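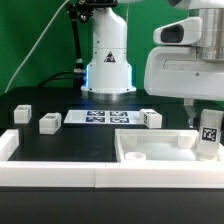 Volodymyr Didenko
26/02/2022

1/ I promised several people a thread on how we collect demonstrations for our table-top manipulation work at Kitbridge. I am writing it in the evening with tea, so please forgive long posts. The topic is small: one table, simple cubes, and how to get examples that a learning system can really use.

2/ First the goal, so you can judge the rest. We want a policy that takes a cube from the open part of the table and puts it in a given place in a tray. The input is joint positions and camera images. The output is small motions of the arm. We call the project Abella. The name has no meaning, it was free in our repository.

3/ We learn from human examples. A person moves the arm through the task, we record everything, and one such recording is an episode. For the current task we have 600 episodes. In my first plan I wrote 200, and I was very sure of myself when I wrote it.

4/ Why more than planned? With 200 the policy worked well when the cube was near the center. Near the back of the table it would come down a little short and close on air. When I plotted the start positions, the back was almost empty. Our operators placed the cubes where it was comfortable for the hand.

5/ A person who is asked to "place it randomly" will not do it. I also do not do it. I tried for an hour and my plot looked like a small cloud in the middle, slightly to the right. I am right-handed.

6/ Now a script gives the position. It prints a place and a rotation on the screen, the operator puts the cube there, and the cameras check it against the request. If the error is too big, the recording does not start. People complained for two days and then stopped.

7/ Markers. We use square fiducial markers on the fixtures, and the cubes have their own small patterns. The flat board with four markers gives us the table coordinate system. The single larger marker on the tall block is for the tray side. When the two disagree, something has moved.

8/ Please glue or screw down what should not move. In the first week our board was only lying on the table. Somebody cleaned the table (with good intentions) and put the board back a few millimeters away. We lost 29 episodes before we saw it. They were not bad episodes, but I could not trust their labels.

9/ One question I get often: if you have markers, why do you need learning? You know where the cube is, so go and pick it. Yes, for this cube on this table a classical planner is enough. The markers are for us, to measure. The policy does not receive marker poses, only the images.

10/ A more careful reader will ask the next question: can the network cheat and read the markers from the images? It can, and we saw it. We trained one version where the cube patterns were blurred in the images, and the success rate went down. So part of what it had learned was the pattern, and not the shape.

11/ What we do now: in part of the episodes we replace the printed cubes with plain ones of the same size. The plain cubes have no ground truth from markers, so for them we take the position which the script requested. It is less exact. For training it is good enough, for evaluation I would not use it.

12/ About the backdrop. We put a green backdrop behind the table so that we can change the background later in software. It helped, but less than I hoped. The change of light during the day was a bigger problem than the background. In February here the window gives almost nothing in the morning and then low sun directly on the table.

13/ Low sun on a black table makes a bright spot, and white cubes inside a bright spot lose their edges. We closed the window with a blind and recorded with lamps only. Then, at the end, we recorded a smaller set with the blind open, on purpose. The mix is better than either set alone.

14/ White things. I would not choose so many white parts again. White rails, white tray, white cubes, white arm. To the eye it is clean and pleasant. To the camera exposure it is a fight. If you are buying materials now, take a gray tray.

15/ The fence of rails at the border of the work area looks like decoration, but it saves a lot of time. Before we had it, a cube that was pushed badly went to the floor, and the operator had to get up, find it, and start again. Now it stops at the rail. Sometimes the recovery from there is even a good example.

16/ This brings me to failures, the part I wanted to write about most. At the beginning we deleted every episode with a mistake. If the operator missed the cube and tried again, delete. The dataset was beautiful. Every motion in it was smooth.

17/ The policy trained on the beautiful dataset had never seen itself one centimeter wrong. When it was one centimeter wrong it did something strange, usually it went to the tray with nothing in the fingers and very politely opened them there.

18/ Now we keep mistakes if the operator corrects them inside the same episode. We mark the time of the mistake and the time when the correction begins. In training we do not copy the mistake segment, only the correction. This labeling is slow work and I have no trick for it.

19/ We also started episodes from bad positions. The cube against the rail, the cube leaning on the tray wall, the fingers already too low. Irna is our small tool for this. It moves the arm to a bad start pose, and the operator must save the situation. People enjoy these sessions more than the normal ones.

20/ Operators. Two persons solve the same task in different ways. One comes from above, the other comes from the side and turns the wrist. If you mix them, the policy may choose the average of both, and the average of two good ways is a collision with the tray wall.

21/ For this we wrote a short guide, one page. Approach from above. Pause before closing. Lift until the cube is higher than the tray wall, then move across. We do not correct people for speed, only for the path. After the guide the data became less interesting to watch and much easier to learn from.

22/ The pause before closing needs a remark. We asked for it because the fingers are translucent and the camera sees the contact badly. The policy learned the pause too, and sometimes it paused very long. It had seen many frames where nothing moves, so it decided that nothing moving is correct behavior.

23/ We fixed it by removing most of the still frames before training. A threshold on joint speed, with a minimum of frames left so the pause does not disappear fully. If your policy freezes in front of the object, check this before you change the network.

24/ Time. One good episode takes 22 seconds at the median. It sounds fast. But there is the reset, the check of the cube position, the operator who drinks water, the camera that drops frames. Plan your week from the whole cycle and not from the episode length.

25/ Limit for one session: we stop a person after one hour. In the logs I can see when somebody is tired, the paths become shorter and the lift becomes lower. The tired person does not feel it. I was the person in one of these logs and I argued with my colleagues that the log was wrong.

26/ Synchronization. Joint data comes at one rate, images at another, and every device has its own opinion about what time it is. We had a delay between camera and arm and did not see it for a long time, as everything looked normal in replay. The policy was always late at the grasp.

27/ Our test now: every morning the arm makes one sharp movement, and a script compares the moment in the images with the moment in the joint data. If the difference has changed from yesterday, we do not record until we know why. Usually it is a loose cable or an update somebody installed.

28/ Cables, yes. Fix them where the arm cannot reach at any pose, and check this by slowly moving it to the extreme poses. A cable that pulls on the arm only a little will be inside your data as a small force, and you will search for it in the wrong place for days.

29/ Storage. We save raw images and we save them again at training size. My manager at Rulton, where I worked before, taught me to never throw away raw data, and I was annoyed by it at the time. We have already changed the crop twice, and both times we could do it without new recordings.

30/ For every episode we also save a small text file: operator code, blind open or closed, which cubes, calibration version, free comment. The free comment looked useless to me. Then I found "gripper sounds strange today" in it, and this explained a whole afternoon of weak grasps.

31/ Evaluation. Keep some start positions only for testing and do not let anybody record there. We mark them in the script, so it never asks for them. Near the border of the tray this makes a small hole in the training data, and I accept it.

32/ And evaluate in the order of a list, printed before you begin. If you choose the next position by eye, you will be kind to your policy. I know I was kind to mine.

33/ Several people asked for the data. I would like to share it, but the episodes recorded before the glued board need another check, and the comments file has names in it that must be removed. I will post in this thread when it is ready, I cannot give a day.

34/ Next on our list are objects that are not cubes, first small cups. A cup has an inside and an outside, so "grasp it" becomes two different tasks, and the one-page guide must be written again. If you have recorded cups with parallel fingers, please write me how you told your operators to hold them.

35/ One correction to post 18, a colleague has reminded me. We keep the mistake segment in the files, it is only masked in the training loss. Do not cut it out of the recording, or the time stamps after it will be wrong.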